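Jerkell Blocks - row layouts and wear notes
README, read before you open the csv files

Notes on a mixed lot of colored blocks, how they were set out in rows and what shape they're in. 568 layouts. Plain text and csv, nothing fancy.

If you only want the color names go straight to colors.csv.

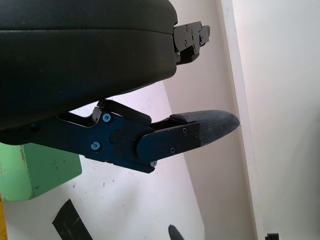
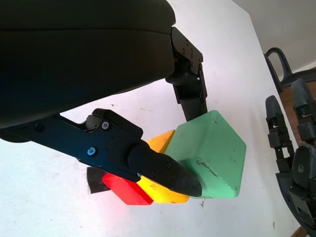 Put together by Yanling Long and Urmas Pärn
Color checks: Seija Mäkelä
Last edited 8th May

What's in the folder

layouts.csv - one line per layout. Which colors, what order, straight or slanted, gaps or no gaps.
wear.csv - 2,345 lines. One line per remark about a block. Same block can turn up many times.
colors.csv - the color names we settled on, plus the ones people used before that.
old/ - first version. Kept for anyone who already built on it. Don't start there.
notes.txt - Urmas typing while he worked. Useful in places.

The first 500 layouts went through two people. The rest only one. Column "checked" says yes or no, please filter on it if the order of the colors matters to you.

An earlier version of this file said 600 layouts. Wrong, that was the size of the blank sheet. Sorry to anyone who quoted it.

How a layout is written

Read a row starting from the end block that shows the most of itself. So the row in the second picture starts green, then yellow, then on down the line. Four blocks, slanted, written as "slant" in the direction column. A row only counts as straight if it runs with the table edge or with the sheet the blocks are on. If you can't see an edge, put "unknown".

A tilted block gets a t after the color. green-t, yellow and so on. No degrees. We tried degrees for a week in July, everyone got different numbers and Seija threw the column out.

Touching blocks are joined with a plus. Gaps get an underscore, one underscore whatever the width. Stacked blocks use a slash, bottom one first.

Partly hidden blocks go in if you can name the color. If you can't, write x. Don't guess from what's usually next to what. We had a good few rows "completed" that way by somebody who knew the set too well, and it took ages to find them all.

Colors

Harder than it sounds. The green one is mint, bright mint really, but half the remarks in wear.csv call it green and a handful call it turquoise. All of them now map to green. The yellow has orange tints where it's worn, and for a while there was a separate "orange-yellow" in the sheet for what was the same block seen from its bad side. Merged. Old spellings are in colors.csv, second column.

If you add rows, use the first column names only. Lower case.

Shape

"Cube" in the sheet means roughly a cube. Edges are beveled on the green one and it's been knocked about enough that the corners have gone soft. Don't use these notes for anything that needs true sizes. There's no size column on purpose - Graciela Garrido measured a few and the same block came out different depending on which chipped corner she started from.

"Largest" in a remark means largest in that view. It doesn't mean the block is bigger than the others. Read it as "nearest".

Wear

Words we use:

scuffed - dull patches, light scratches
dirt - any mark that looks like it sits on top of the surface
chipped - a bit missing, corner or edge
soft corner - rounded off, no clear missing piece
tint - color has shifted from the rest of the block

One remark, one word, one face if you know the face. The green block in the second picture would give you scuffed, dirt (dark streak, front face), chipped and soft corner. So four lines for one block. That's why wear.csv is so much longer than layouts.csv, people keep asking.

Dirt and scuffed get mixed up alot. When in doubt we went with dirt. Nothing was scrubbed to find out.

We don't grade. No "good", no "poor". There was a grade column in old/ and it should be ignored, three people filled it in with three ideas of what good meant.

Known problems

Layouts with more than six blocks are thin on the ground. Mostly short rows.

Face names are shaky. "Front" is front as seen, so it changes when the block gets turned. Fine inside one layout, useless across two.

Some remarks in wear.csv have no layout number. They came from a paper list Aatos Lindqvist kept before the sheet existed. Left in, number column blank.

Two colors next to each other get confused where one block hides the other. Check the "hidden" column first.

Row order for the unchecked part may be reversed here and there. If a row looks backwards it probaly is. Tell us.

Commas inside remarks break some spreadsheet imports. Use the quoted version, same name with -q at the end.

Good for

Practicing sorting and pattern lookups. Teaching people to write down what they see and stop there - Graciela runs the wear sheet with new folks at Vakier and the arguments over dirt vs scuffed are apparently the best part. Counting which colors end up side by side.

Not good for

Judging how fast blocks wear out. The remarks aren't dated and the layouts aren't in time order, so a chipped corner in a low number doesn't mean it was chipped first.

Changes

v3 - colors merged, 600 fixed to 568, quoted csv added
v2 - degrees dropped, plus and underscore brought in, grade column moved to old/
v1 - Aatos's list typed up, more or less as it stood

To do

Finish second check on the rest of the layouts. Urmas has the list.
A proper word for a corner that's both soft and chipped. Suggestions welcome.
Spell check notes.txt

Corrections to Yanling please, with the layout number in the subject line. Wear remarks go to Seija.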